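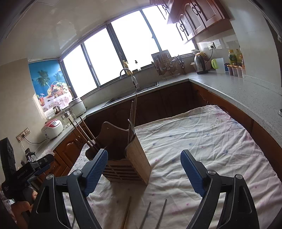
Hand-held gripper with ribbed finger pads, at the utensil holder used for the chopstick task.

Platudik ribbed finger pads for hand-held grippers

Replacement finger pads for parallel-jaw hand-held grippers used in manipulation recording and bench comparison. Sold in pairs, left and right. The pads fit the Platudik jaw plate and, with the Urklow adapter, most linkage jaws with a flat inner face.

What they are for

Thin, hard, light objects are the usual reason for changing pads. A chopstick lying on cloth offers little height to close on, and a smooth pad tends to roll it along the surface before the jaw has force on it. The ribs run across the inner face and give the stick an edge to settle against. They also help with the second half of the same task, where the stick has to stay at a fixed angle while it is lowered into a holder compartment beside others.

For soft packaging, fruit and anything wider than the pad itself, the smooth version grips as well and is easier to wipe down.

Comparison with the smooth pad

Both pads were tried on the same hand-held gripper, on a cloth-covered kitchen table, picking chopsticks from the cloth and placing them upright in a slatted wooden holder. Each pad made 200 attempts. An attempt counted as failed if the stick was dropped, turned in the jaw far enough to miss the compartment, or had to be regrasped.

Ribbed: 7 failed
Smooth: 29 failed

Most of the smooth pad failures were rotation in the jaw during the lift. The ribbed pad failures were nearly all pinched cloth. A creased tablecloth is picked up along with the stick if the jaw closes too low, and the ribs hold on to it more firmly than the smooth face does. Operators should close slightly above the cloth and let the pad tips do the work. On a bare worktop this did not occur.

Metal utensils were tried but not scored. Flat handles held well. Round handles slipped on both pads when gripped near the end.

Wear

Rated for 600 hours of normal use. Check the ribs near the tip first. When they have worn level with the pad face, replace both sides together, as a mismatched pair pulls the object off centre on closing.

Fitting

1. Open the jaw fully and lock it.
2. Slide the old pad towards the tip. Do not lever it off against the linkage.
3. Clean the jaw plate and let it dry.
4. Push the new pad on until the rear tab clicks.
5. Close the jaw and check that the ribs meet along their full length.
6. Reset the closed position in the recorder before the next take.

In the box

Two pads, left and right
Two spare rear tabs
Fitting card

Not included: jaw plates, Urklow adapter, gripper.

Compatibility

Platudik jaw plate: direct fit
Usov narrow jaw: adapter required
Chowdhury wrist mount: not compatible, the pad fouls the camera bracket when open

Related items

Platudik smooth finger pads, pair
Urklow flat-face adapter
Spare rear tabs, bag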